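Report on the February Visit to the Hunix Works, Skeststead
Prepared for the Equipment Planning Group

Purpose of the visit

The planning group has been asked to recommend whether the residence should budget for one or more service robots in the coming cycle. Hunix opened its Skeststead works to prospective buyers on a Saturday in February, and two members of the group attended together with Pei-shan Chu from the purchasing office. The visit lasted from 9:30 in the morning until shortly after 3 p.m.

The program

The morning was given to the assembly hall and the repair bay. Visitors were kept behind a painted line in the hall but were allowed to walk freely in the repair bay, where staff answered questions at the benches. Our party spent longest there, as maintenance is the part of the cost we understand least. The firm's standard service contract covers two inspections a year. Batteries are excluded and are billed separately.

Lunch was provided. A supplier of charging stations, Wornach, had a table in the canteen and gave us a price list, which Ms. Chu has placed in the purchasing file. It should be noted that the charging stations need their own circuit — a point absent from the printed brochure.

The afternoon session was led by Mr. Ghiță of the planning department and dealt with site preparation. He advised buyers to have their rooms modeled before any order is placed. Hunix offers this as a paid service at 145 dollars per room, credited against a later purchase.

Costs and terms

Delivery time is currently 40 weeks from a signed order. Leasing is possible for a term of 4 years, with the option to buy at the end. Prices for the units themselves were given to us in confidence and are set out in a separate note. Training for staff is charged by the day, and travel is extra. We asked whether several residences could share one training day and were told that this would be considered on written request.

Matters still open

The group has not yet received the insurance terms. We also need an answer from our own building office on the capacity of the ground floor circuits. Until both are in hand, no figure for installation should be entered in the draft budget.

Room modeling is the one item the group recommends funding in the present year. It can be ordered without commitment to a purchase, and it would give the building office something definite to comment on. The simulated home shows a humanoid robot standing on a polished red and gold floor, facing a tall wooden bookcase with bare shelves above and closed cabinet doors below, with a row of dining chairs along a counter in the same interior. For our own rooms the model should include the furniture as it is now placed, and particularly the storage units and the dining seats. Ms. Chu will request a written quotation for the day room and the staff kitchen, and the group will take up the matter again when it arrives.
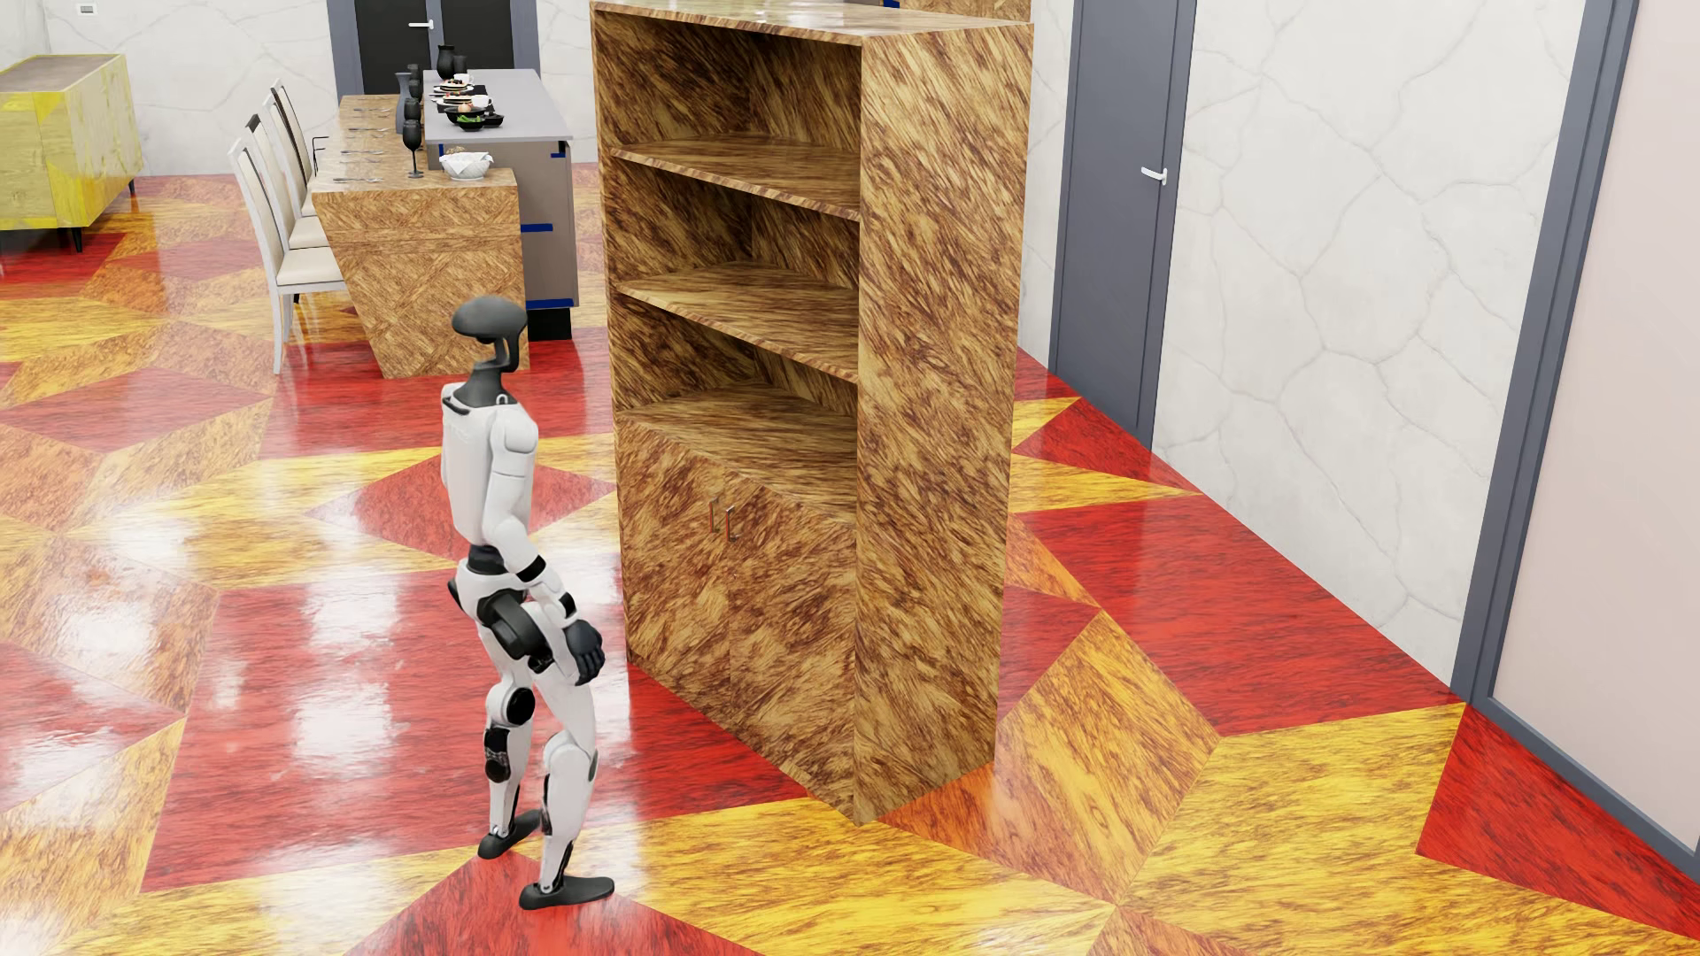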